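The Door at Madham Street

By the time the rain let up that May evening, Marites Lumbao had been at the long bench in the Curkmont workshop for most of the afternoon, and her tea had gone cold in two different mugs. She called the thing Saludo, after the village her grandmother came from, and it was going to open doors. That was all she wanted from it, really — doors. Her grandmother had lived her last seven years in an apartment where the kitchen door was heavier than she was, and Marites had never forgotten the sound of her leaning on it.

The arm itself was still in pieces beside the vise, waiting on a bearing, so for now Saludo lived in the computer, where Wilfredo Gatchalian had helped her build it a kitchen of its own.
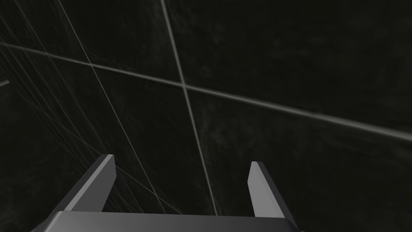 Marites had wanted to start with the wrist, and Wilfredo, who had spent 21 years fixing elevators and trusted very little that moved by itself, had wanted to start with the hand. They went with the hand. She pulled her stool up to the monitor and the two of them sat looking through Saludo's eye at a pair of gray fingers held wide apart over the dark, with nothing between them but a couple of pale lines crossing.

"Looks like it's waiting for somebody to pass the salt," said Wilfredo.

"It's thinking," said Marites.

"It's been thinking since lunch."

She laughed, because it had, and she changed one number, then changed it back, and then (she was tired, and it was that hour of the evening when you'll try anything) changed it to 10 and left it there. Kristine Tolentino wandered over from the sewing machines with a bag of clementines and stayed, the way people did in that shop when they heard a fan speed up. She asked what the knob was supposed to feel like. Marites said it wasn't supposed to feel like anything, it was only arithmetic, and Kristine said that seemed a shame, and peeled a clementine for each of them.

They had been through nearly 200 tries since the start of the month, and Marites had a notebook with a page for the ones that made her swear. She wiped the juice off her thumb and pressed the key again. 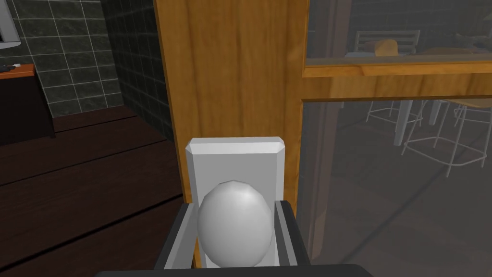
Saludo at the kitchen door, a finger on either side of the knob.

"Well, look at that," Wilfredo said, and he took off his glasses and put them on again.

Marites didn't say anything for a bit. She was thinking of a brown door with a dent near the bottom, and of a small woman in house slippers telling it, in two languages, exactly what she thought of it.

"Do you want me to run the turn?" Wilfredo asked.

"In a minute," she said, and held out her hand for another clementine.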